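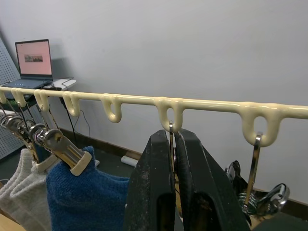
A reader wrote to me that her dumplings always fall apart in the soup, and she asked if she should simply add more flour until they stop. Please don't add more flour yet! I receive this question more than any other, so I put my answers on one page. The recipe is the semolina dumpling soup of my mother's side, as it is cooked in Zalidmont and in the villages near to it.

Frequently asked questions about semolina dumpling soup
Last changed 4/8/20

Why do my dumplings fall apart?
Most often the dough did not rest long enough. Semolina drinks the egg and the butter slowly. If you cook it immediately, the outside becomes soft and goes away into the water while the inside is still dry grains. Let the dough rest in the refrigerator for 42 minutes. I know that this is a strange number. My mother wrote it in her notebook and I have kept it. The other reason is a strong boil. The water should only move a little.

Which semolina should I buy?
Take the fine one, but not the very fine one which is sold for cakes. In my kitchen I use Hurnier because the shop near my home has it. When I visited my sister I used Aigner, which is a little coarser, and I had to let the dough rest a bit more. Both gave good dumplings. Cornmeal is a different thing and will not work in this recipe.

What are the quantities for one family?
For 4 persons I take 2 eggs, a piece of soft butter as large as one egg, salt, a little nutmeg, and semolina until the dough falls slowly from the spoon. It should look too wet. After resting it will be firm enough that a spoon can stand in it. If it is still soft then, you can add one more spoon of semolina and wait again.

Can I use oil in place of the butter?
You can, but the dumplings become heavier. I tried it with sunflower oil during a time when my husband did not eat milk products. Goose fat or chicken fat is much better, if you have it. Take the fat from the top of the cold broth.

How do I make the shape?
With two wet teaspoons. Take some dough on one spoon and pass it to the other and back again, until it has three sides. Wet the spoons after each dumpling. Some people in Zalidmont make round ones with the hands, and they taste the same, only they need a longer time because they are thicker.

Should I cook them in the soup or in water?
In salted water, and then put them in the soup. If you cook them in the broth, it becomes cloudy. My aunt in Skoltovov does it always in the broth and she says that a clear soup is for restaurants. I leave this to you - the taste in her plate is very good.

How long do they need?
Cook them for about 6 minutes after they come up to the top, with the lid half open. Then turn off the heat, close the lid, and leave them in the hot water until they have doubled in size. Do not lift the lid to look. Cut one in half before you serve. If there is a yellow, hard point in the middle, give them more time in the hot water.

What broth is best?
Chicken or beef, with carrot, parsley root, celery root, and one onion burned on the cut side. The burned onion gives the color. A vegetable broth is also fine, but then I add a dried mushroom. Please do not put the noodles and the dumplings together in one pot, the noodles will take all the liquid until the next day.

Can I freeze them?
Cooked ones, yes. Put them on a flat plate in the freezer first, with space between them, and when they are hard move them to a bag. Warm them directly from frozen in hot broth. The raw dough I would not freeze. I did it in August before our holiday and afterwards the dough was gray and water stood on it.

My dumplings are like stones. What did I do wrong?
Too much semolina, or too small eggs. Also, sometimes people pour cold water in the pot after cooking, as it is written in many old books. It works for some cooks, but with mine the dumplings became smaller and stayed so.

Is this the same soup as the one with liver dumplings?
No, but the broth is the same and at weddings you can find both in one plate. I have a separate page for the liver ones, and it has now 1,407 comments, so please look there first if your question is about liver.

Can I leave out the nutmeg?
Yes. Chopped parsley in the dough is also good, but add it after the resting time.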